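Ticket: Dralcombe shop - produce labels printing wrong price per pound
Status: Closed
Opened by: Lensa Seyoum
Assigned: Margus Žukauskas 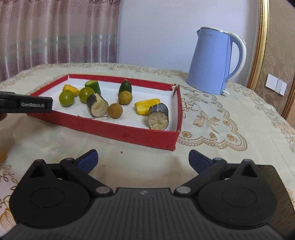
Lensa, 8:10 am
Scale in produce is printing last month's prices. Register rings up the new ones. So the sticker says one thing and the customer pays another, had two complaints before I got my coat off. Peppers, squash, anything sold by weight. Stuff sold by the each is fine. Already tried off and on again. Please hurry, morning crowd is here.

Margus, 8:24 am
Looking. Is it just the one scale or the deli one too? And what does it say under Menu - Price File - Last Update?

Lensa, 8:31 am
Deli one is fine. Produce one says last update January, no day. Item count 700.

Margus, 8:36 am
Ok that's the problem. Should be 3,287 items. 700 looks like it quit partway thru the load and fell back to the old file. Pushing it again from here. Don't touch the scale till I say.

Margus, 8:52 am
Push failed. Error 2, "file locked". Rebane (the price server) thinks somebody has the file open. Anyone in the office got the price sheet up?

Lensa, 8:55 am
Asked Arūnas, he says no. Heidrun is at Puvville today, can't ask her. We're hand writing signs for now.

Margus, 9:03 am
Called Puvville. Heidrun had it open on the laptop since yesterday, changing the squash prices. She saved and closed. Trying again.

Margus, 9:10 am
Further this time but still stops at 700. Same spot so not the network. Something in the file right after that line. Sending to Tõnu, he wrote the export.

Tõnu Rimkutė, 9:41 am
Found it. Line 701 is a new item and the name has a quote mark in it - somebody typed 6" for the size. Scale reads the quote as the start of a text field and never finds the end. Sistis export is supposed to strip those, doesnt do it for items added by hand. Changed it to "6 in" without the mark and saved.

Margus, 9:48 am
Pushed. Loaded clean. Lensa pls check the count and print 2 labels, one pepper one squash, and ring them both up.

Lensa, 9:57 am
Count 3,287. Both labels match the register. Pulling the old stickers off the packed bags now, going to take a while. What do I do about the two people who complained?

Margus, 10:02 am
Arūnas can do the refunds, needs the receipt or the card they paid with. Not an IT thing.

Arūnas Lapiņa, 10:15 am
One refunded, other one left a phone number, will call after lunch.

Margus, 10:20 am
Closing. Notes for next time:
Check item count first, before restarting anything.
Error 2 = file open somewhere. Call both shops.
Stops at the same number twice = bad line, look at the next one down.
No quote marks in item names. Heidrun has been told.
Export fix is on Tõnu's list, separate ticket.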